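Evmont Centre Gallery: The Packing Room

The packing room at the Evmont Centre was refurnished in July with new tables and storage for rolled goods. Sun-ja Yeon coordinated the work. The gallery will be added to as each area is completed.

Packing table. The table is covered in a dark cloth, with a white tray kept within reach of the white rolls.
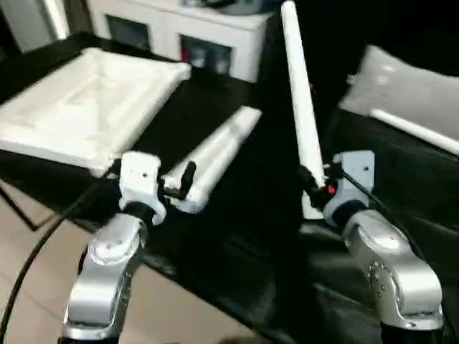 Enquiries about access to the room, which measures 56 square metres, may be directed to Gonzalo Cuesta at the front office.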